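Date of a patent: filing or grant?

Hayley Mottram
Asked May 21, 2021

I'm compiling an on-this-day list of inventions for a local history newsletter. One entry is a Cropper apple corer. The tool is stamped "Pat. Nov. 3" with a year I can't read, and a Cernora catalogue reprint lists it under a different month. Which date should go in the calendar? Is there a convention, or do I pick one and footnote the other?

Armindo Caldeira

A date stamped after "Pat." is normally the grant date. An undated "Pat. Pend." or "Pat. Applied For" means the application had been lodged and nothing had issued yet. Catalogue dates are unreliable because they can refer to filing, first sale or the printing of the catalogue itself.

For the calendar, use the grant date and say "patented". If you only have the filing date, say "applied for a patent". Don't write "invented" against either one.

To recover the year, search the patent index by surname and subject class. I keep a spreadsheet of 188 kitchen tool entries with filing and grant in separate columns, and the gap between them is often 2 years or more. Check reissues too, as they carry their own date and number.
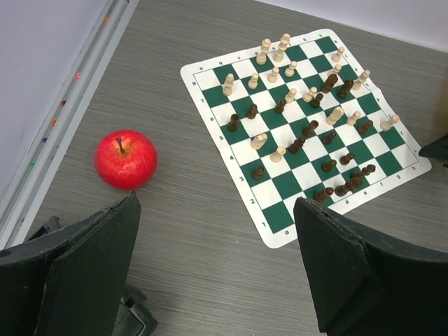
Red apple beside a roll-up chessboard.

Tatgate

Most on-this-day sites copy each other so I wouldn't stress over it. Try the Zelta list, it has 3000 entries. No sources given though. If the year is worn, rub chalk over the stamp and look at it under a low side light, worked on my grandfather's plane.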